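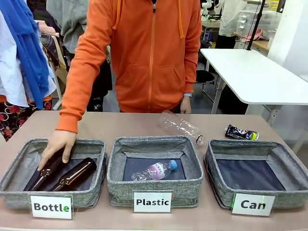

Three-Bin Sorting of Drink Containers at Table Height
Ermelinda Valente
Windesness College, Materials Handling Project, Group 4

1. Purpose

The recycling point in the Alcombe building has a single opening for all drink containers. Glass, plastic and metal arrive together and are separated later by hand. The project tested whether a small table station with one bin per material could move that separation to the point of disposal. The work covered layout, labels and sorting rules. Collection and transport of the full bins were left out.

2. Station

The station uses three gray fabric bins with open tops and dark linings, set side by side on a light tan tabletop. A white sign with bold black lettering stands in front of each one. From left to right the signs read Bottle, Plastic and Can.

Fabric bins were chosen over rigid ones on the basis of weight and storage. Their walls sag slightly, and this lowers the rim toward the middle of each side. No item fell out during sorting, but a bin filled close to the top has to be lifted from underneath.

Unsorted items are placed behind the bins. The signs face the opposite way, so a person standing behind the table has to learn the order or lean over to read it. The group discussed double-sided signs in January and left them for later work.

3. Sorting rules

- Glass goes in Bottle. Brown beer-style bottles were the main type used.
- Clear plastic bottles go in Plastic, with cap and label left on.
- Aluminum cans go in Can, crushed or whole.
- Anything else stays on the table.

The first rule caused the most discussion. A plastic water bottle is also a bottle, and the word on the left sign does not name a material. The signs were kept as printed so that all runs would be comparable.

Glass bottles are laid down in the bin on their sides. An upright bottle can tip against another one when the bin is moved, and the fabric gives it little support.
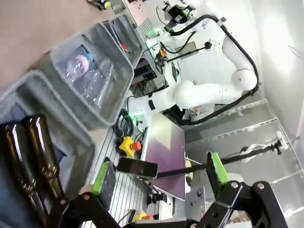 4. Results

A total of 47 items were sorted over four runs. Of these, 42 went into the correct bin on the first attempt and five did not. Four of the five errors were clear plastic bottles placed in Bottle. The remaining error was a glass bottle placed in Plastic. Cans produced no errors, including those crushed far enough to lose their shape.

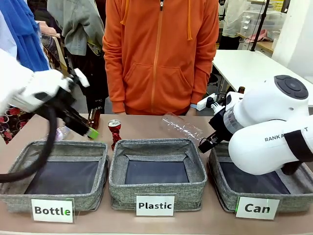 Figure 3. All three bins empty, with a brown glass bottle and a crushed red can on the table behind them.

5. Discussion

The error pattern points to the wording of the left sign - changing it to Glass would probably remove most of the confusion. Color may help as well. The final letter of Bottle is printed in green, but the tint carries no meaning in the scheme and should be dropped or extended to a full color code.

Bin size was adequate for the quantities tested. A station in the Alcombe lobby would need deeper bins for plastic, which takes up the most space for its weight.

6. Further work

Repeat the runs with the left sign changed to Glass. Add a fourth place for cartons. Print the signs on both sides.

Report submitted 4th December.

Windesness College Student Projects | Contact | Copyright | Back to top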